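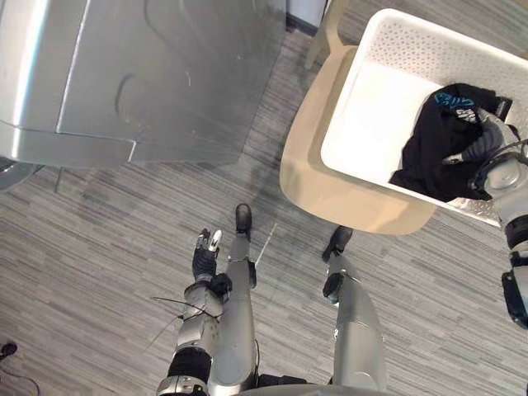 Laundry basket in the bedroom – where do you keep yours?
Household and Laundry board

muchen_tian
Posted 4 September 2019

We moved into a smaller apartment in March and the bathroom has no floor space for a hamper. I've been using a white plastic basket in the bedroom, the open kind with holes in the sides. It has no permanent spot. Some days it's on a chair, some days on the nightstand, and at night it goes on the floor and I walk into it.

The bedroom has gray carpet tiles if that matters. My questions are whether an open basket is fine for worn clothes, and whether I should give it a fixed place or get a proper hamper with a lid. Budget is low. I'd like to stay under $22.

rudar_road
Open basket is fine. Holes in the sides are what you want. Lidded hampers hold the smell in, especially gym clothes. We had a Bendau hamper with a lid for years and I had to wash the liner more often than the towels.

Pick one spot and leave it there. The chair would be my choice. You don't have to bend down to it.

pegboard22
Disagree on the chair. Once there is a basket on it, you've lost the chair, and then the clothes that used to go on the chair go on the bed. I've watched this happen in my own house.

Floor of the closet. Done.

muchen_tian
The closet is 15 inches deep and already has the vacuum in it, so that's out. You're right about the bed though. Things do end up there.
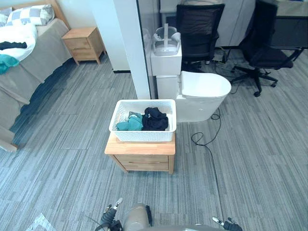 The nightstand has worked best so far as a place to load from. It's a plain wood one with a single drawer, and the top is a little wider than the basket, so the basket sits flat. I stand next to the bed, pick up whatever is on the covers and drop it in. The trouble is bedtime, when I want the top back for a lamp and a glass of water.

linty
I would not keep dirty clothes on the same surface as a drinking glass. Even if you move the basket at night, you'd have to wipe the top down every time. Will you do that? I wouldn't.

rudar_road
It's clothes, not raw chicken. A shirt worn once to the office is cleaner than most phones, and people keep those on the nightstand.

linty
Socks are not a shirt worn once to the office. But OK, it's their nightstand.

goh_household
Are you sorting in there too or is it all one load? I ask because if it's mostly darks you may not need a bigger hamper at all. I keep one open basket for dark things and a cloth bag on the back of the door for whites. When the basket is full to the rim I run it. Takes me 5 days, living alone.

One thing to watch with printed T-shirts: turn them inside out before they go in the basket. I used to leave it until I was at the machine and half the time I forgot. The prints cracked.

muchen_tian
All one load at the moment. Mostly black, navy and teal, so I wash it together on cold and haven't had a problem. Good point on the prints, I have several of those and don't turn them.

pegboard22
Teal with black is fine on cold after the first few washes. New teal I'd wash alone once.

Back to the original question. If the closet is out, what about a hook on the wall and a hanging bag? Findix makes one with a zipper at the bottom, I paid $15. Nothing on the floor, nothing on the furniture.

linty
Second the hanging bag. Check whether your lease lets you put holes in the wall.

muchen_tian
It doesn't, but an over-the-door hook would work. I'll measure the door tonight and keep the basket for carrying clean things back from the machine.

rudar_road
I'd still use the chair.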